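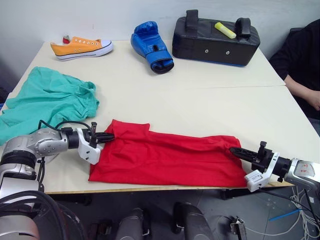
Why do we fold clothes after they are washed?
Folded clothes take up less space, get fewer wrinkles, and are easier to find when you want to wear them.

What makes a wrinkle?
Cloth is made of thread, and thread is made of tiny fibers. When cloth gets wet or warm, the fibers can bend and move. If a shirt dries in a heap, the fibers stay in the bent shape. That is a wrinkle. Cotton wrinkles easily. Many sports clothes are made of polyester, and polyester wrinkles much less.

Why do you pull the cloth straight first?
Pulling flattens the big creases before they get folded in. Hold one end in each hand and pull gently. A bright red piece of cloth stretched out lengthwise over a table is easy to check for twists and bunched-up spots. A hard pull can stretch a T-shirt out of shape, so go slowly.

How do you fold a T-shirt?
Lay it face down on a clean table. Smooth it from the middle out to the sides. Fold one side in, with its sleeve, and then the other side. Bring the bottom up to the collar. Fold it in half again if your drawer is small.

What about shorts?
Shorts with an elastic waistband like to bunch up at the top. Put one leg on top of the other, smooth the waistband with your hand, and fold the shorts in half.

Does sports gear get folded too?
Some things have a stiff or padded shape and should not be folded. A boxing glove can stand up with its opening clear so that air gets in. A kick pad can sit flat on a shelf. Canvas sneakers go side by side with the laces loose.

How long does it take?
A beginner may need around 90 seconds for one shirt. With practice it can take 22 seconds or less.

Word list
Fiber: a very thin strand.
Crease: a line left in cloth by a fold.
Cuff: the end part of a sleeve or glove.

Warnholm Children's Pages, Things at Home, page 154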